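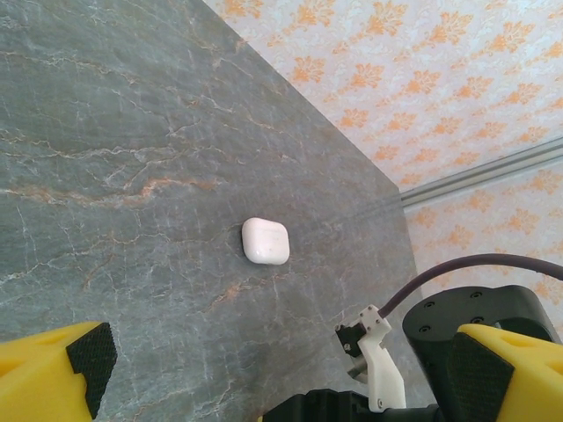 Dzintra Butkienė

Mar 15, 2021

Famureo has been selling its desktop picking kit to colleges and small workshops since December, and I had only read the leaflet until I went to the open day at Rastgate. The hall was split into bays. Most were the usual conveyor and crate displays, and I walked past those fairly quickly. The kit had a bay at the far end, set up on a marble top, with a screen at the side showing the view from the wrist.

The kit is called the Wosalora. You get the arm, the two-finger gripper, the wrist camera and the software. The list price is £1,347, without a stand or anything to fix it to. A stand can be ordered separately, and the man on the bay told me most buyers make their own.

The demonstration was simple. Visitors put something small on the marble, a member of staff drew a box round it on the screen, and the arm went down for it. An AirPods case was one of the things used, and it was a fair test. It is small, white, glossy and rounded, so there is no good flat side for a gripper to find, and the stone had pale veins and orange streaks all over it. I have seen far more expensive machines shown only on plain black matting.

I stayed for around 30 attempts, mostly with that case, a pencil sharpener and somebody's house keys. The case went well. The arm missed it twice while I was there, both times by closing too high so that the lid slipped out from between the pads. The keys were a mess. If they landed flat it could not get under them, and the staff moved on to something else after a few tries.

The fingers are bright yellow plastic with black textured pads. I was allowed to squeeze a spare pair. The plastic is stiffer than I expected and the pads give a little, with enough bite to hold a smooth object without much force. Pads are sold in packs of five. I asked how long a set lasts and was told it depends on what you pick up, so I can't say what the running cost would be.

I have two complaints. The first is the cable, which loops out from the wrist in a wide arch. On a clear table it does no harm. In my workshop, with a lamp and a vice on the bench, I think it would catch. Canpolat's arm has its wiring inside, though it costs a good deal more and lifts about the same. The second is the software, which asks you to set up the camera again every time it is switched on. The staff had it done in 3 minutes, and they do it every day. I would expect a first-year student to need much longer.

Noise was better than I feared. I could talk to the person next to me without raising my voice, and the hall was busy.

For a college teaching the basics I think it is worth the money, provided someone on site is willing to learn the set-up properly. For a workshop that wants to sort small parts all day I would wait for the next version, or at least ask for a longer trial with your own parts. Rastgate takes bookings for half-day trials at the front desk, and you can bring your own items.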